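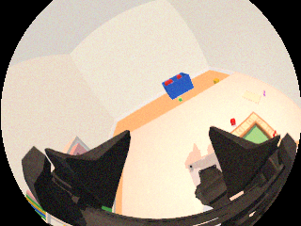

Render: two dark gripper fingers, cream surface behind

Gerivia Health Boards > Blood Pressure > Home monitoring

Morning readings always higher than evening

pident_67
Started on tablets in July and was told to keep a diary at home. My morning top number is nearly always 13 points above the evening one. Same arm, same chair, same monitor (a Nakajima upper arm one). Is this normal or should I be ringing the surgery?

marrowfat
Mine does the same. What time do you take the tablet? If it's first thing, it may be wearing off by the next morning. My nurse moved mine to bedtime and the gap closed.

oldcanal
I wouldn't move it without asking. Some of them make you get up in the night, and I nearly went over on the landing. Ring the pharmacist, it takes 2 minutes.

marrowfat
I did say my nurse moved it. Wasn't telling anyone to do it themselves.

Kitodano
Are you measuring before or after coffee? And do you sit for five minutes first? I used to do it straight out of bed with a full bladder and the numbers were daft.

pident_67
Before coffee, but no, I don't sit for long. Tablet is at 7.30 with breakfast. Reading is just before that.

Kitodano
Try sitting quietly first, then take two readings and write down the second. Do that for a week before you decide anything.

hobnail
Throw the diary out, I say. I did 365 days of it and all it gave me was worry. Once a month is plenty.

oldcanal
Not when you've only just started treatment. The surgery asked for the diary, so they want to see it.

hobnail
Fair enough for the first few weeks. I still think people overdo it.

pident_67
Sat for the five minutes today and the gap was smaller, but the bottom number is still close to 100. Have left a message for the pharmacist.

marrowfat
Good. Take the diary with you if they ask you in, and the monitor so they can check it against theirs.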